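# Who gets to sign? Notes for the February talk

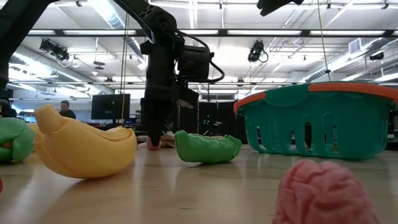

Public Law Reading Group, Grasgate

Slide 1. Say hello, check the people at the back can hear me. Ask for a show of hands: who's read their own council's standing orders? (I hadn't either until last year, so no smugness please.)

I want to talk about delegated powers, and I'll start with Horeson because it's such a lovely muddle. The town has a charter from 1556 that lets the burgesses "let and grant" the market land, and it's never been repealed. Then there's modern local government law sitting on top, saying how a council can dispose of land. So when an officer signed a lease with Restix for the market yard, which power was he using? The lease doesn't say! Pause here, let them enjoy it.

Slide 2. Two questions, keep them apart. Did the council have the power at all? And if it did, had it handed that power to the person holding the pen? People slide from one to the other all the time, me included.

Slide 3. The scheme of delegation. Read out paragraph 4 slowly, it's short. Officers may agree leases of up to 3 years. The Restix lease has an option to renew, and that's where the fun starts – do you count the option or don't you? I'd count it. Plenty of sensible people wouldn't, and I'll say so before someone says it for me.

Slide 4. Quick detour to the Urbańczyk paper in the handout. Don't get stuck on the footnotes. The bit I want is the argument about ratification: can the full council tidy things up afterwards with a vote? Sometimes, yes, but you can't ratify something you'd no power to do in the first place. Go back to slide 2 if faces look blank.

Slide 5. Questions. If it's gone quiet, ask whether the charter should just be repealed. Doors get locked at 9pm, so stop by ten to and stack the chairs.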